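3.2 Collecting the demonstrations

All demonstrations were recorded in simulation with the Gemska scene set, which supplies rooms, fittings and loose objects in many combinations. An operator wearing a headset drove both arms of the simulated robot through a pair of hand controllers. The robot's base stayed where the scene loader had put it. Operators could restart an episode at any time, and a restarted episode was thrown away and not counted.

We used 13 scenes and asked for 55 accepted episodes in each. An episode was accepted if the target object ended inside the goal region and neither arm had passed through a wall or a fixed panel. The check was run by a script after the session, so operators did not know during the work which episodes would be kept. In two of the scenes the goal region had been placed too close to a wall, and we moved it and recorded those scenes again in November.

Joint angles, gripper commands and the head view were saved at 10 frames per second. We first tried a higher rate, but the extra frames added little to the trained policy and made the files slow to move between sites. Gripper commands were stored as a single number per hand, from open to closed. No depth channel was saved.

The head view is the only image the policy receives. It is the same view the operator had, and it often contains a good deal of the robot itself. Figure 2 gives one such view, with the white body filling much of the lower part, a dark gripper raised on each side and a white block between the two arms. We did not mask out the body. An early version of the Flarau training code did so, and the policy then had trouble judging how far the arms were from nearby surfaces.

Figure 2. Head view from a simulated scene with both arms reaching forward. Dark wooden wall at left, light grey panel and tiled floor at right.
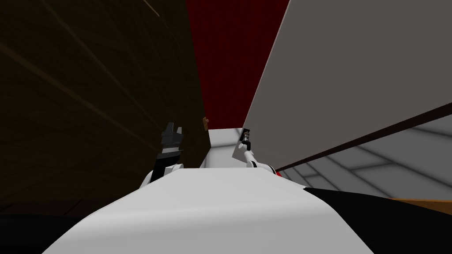
Episodes in which the operator paused for more than 10 seconds were trimmed at the pause and joined again. The remaining data were split by scene, with 2 scenes held back for testing and never used to choose settings.

Related items
Endasia: a shared format for two-arm recordings
Joining trimmed episodes without jumps in joint angle
The Değirmenci controller mapping, revised notes
Flarau training code: change list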